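监狱读书班招助教，有人去过吗？

楼主 灰雀707
刚看到Rerkau学院的通知，历史系和性别研究那边合开了一个进监狱上课的读书班，名字叫Plokley，五月开始，招研究生当助教。我论文写的是女工口述史，特别心动！可是单程要转3趟车，晚上九点多才能到宿舍……一学期补贴395块，估计全贴车费里了。有没有前辈来讲讲？

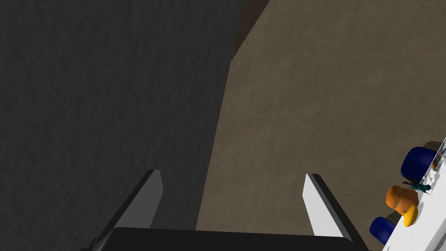
图：半灰半褐的底面上方，两指夹爪张开

2楼 盐水花生
我带过两个学期，强烈推荐。学员读得比本科班细多了，一本186页的小册子能跟你抠一晚上脚注。就是不能带电脑，讲义要提前交上去审。

3楼 小满不满
泼个冷水哈，我觉得这种项目对简历的好处大过对学员的好处。一学期就走人，人家刚混熟你就换了。

楼主 灰雀707
回3楼，这个我也纠结过。所以想问能不能连着带，通知里只写了一学期，没说续不续。
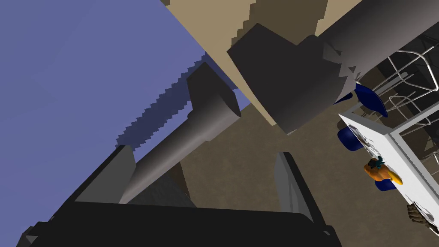
盐水花生：能续，我就是续的，期末前跟系里说一声就行。小满说的换人问题确实有，不过学分是真给的，有学员出来以后接着念完了，这总不能算给我们刷简历吧。

5楼 小满不满
学分这点我认。但补贴那么低，最后能去的还不是家里不缺钱的那几个？Paltden那边的同类项目起码报销车费。

6楼 Song
报销要自己写邮件去问，他们不会主动讲的，我当年拿到了。

楼主 灰雀707
啊谢谢楼上！那我今晚就写。书单我也先列了个草稿，想放两本口述史，再加一点工厂女工的书信， 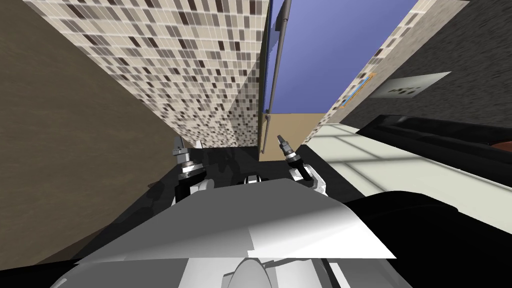
书信那部分短，一次课能读完，没时间预习的人也跟得上。就怕复印件审批太慢，盐水花生你们当时一般提前几周交呀？

8楼 盐水花生
三周吧，保险点四周。订书钉记得全拆掉，我第一次就被退回来重弄了。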